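Section 6. Running the Open Day Demonstration

This section covers the simulated mug task that visitors see at the Holden demonstration station. Read Section 5 (Starting the Simulator) first. The visitor screens at Lesau and Gondal use the same procedure, with the exceptions given in 6.4.

6.1 Before the doors open

1. Switch on the display PC and both visitor screens. Wait for the desktop to appear on all three before you go on.
2. Open the launcher and choose Clirketon, then Tabletop, then Mug.
3. Set the step limit to 1,000. The default is 4,000, and visitors will not stand through a full run at that length.
4. Enter 2,046 in the Seed box. Leave the box marked Randomize on Reset empty.
5. Press Load. The progress bar stops for a while at 56 percent as the textures load. Do not press Load a second time.
6. Run the task once from start to finish with no visitors present. If it ends with a red status line, go to 6.5.

Note: Changes made in the launcher are lost when the display PC is restarted. Repeat steps 2 to 5 after a restart.

6.2 Running the task for a group

1. Press Reset and wait for the status line to read Ready.
2. Tell the group that the arm on the screens is simulated and that they may step up to the rail.
3. Press Run.
4. Press Pause when the gripper has reached the mug. Keep the views still while you talk.
5. Take questions, then press Run again to finish.

Caution: Do not hand the mouse to a visitor while a run is in progress. Dragging in a view window moves the camera, and the saved position comes back only after a full reload.

With the run paused at step 4, the two views should look like these. 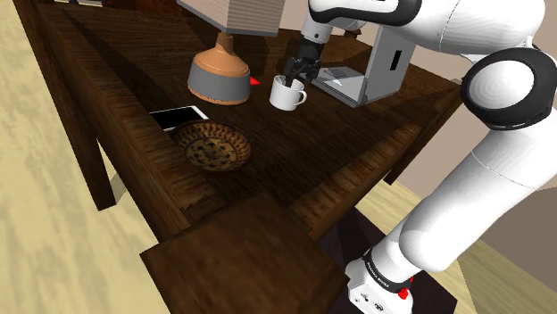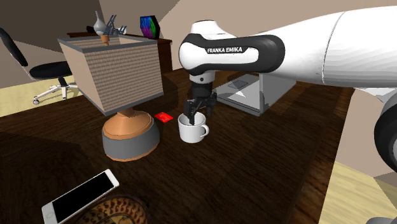
6.3 Talking points during the pause

Most groups ask first how the program knows where to send the arm. Explain that the control program receives the camera views along with the joint positions, and that it picks the next small motion from those. Children often do better with a question of their own, so ask them to find the same object on both screens. The lamp to the left of the mug is a good one to start with. Follow it with the laptop, which is easy to make out in the first view. Keep the pause short if another group is waiting at the rail.

6.4 Differences at the other stations

Lesau: There is one visitor screen. Use the Swap key to change views during the pause.

Gondal: The launcher opens in full-screen mode. Press Escape once before step 2 of 6.1.

6.5 If a run fails

1. Press Reset and try the run again.
2. If it fails a second time, check that the seed and the step limit match 6.1.
3. If they match, close the launcher, restart the display PC and repeat 6.1 from step 2.
4. If the fault remains, show the recorded run from the Backup menu and write the time in the station log. Perla Chávez reads the logs after closing.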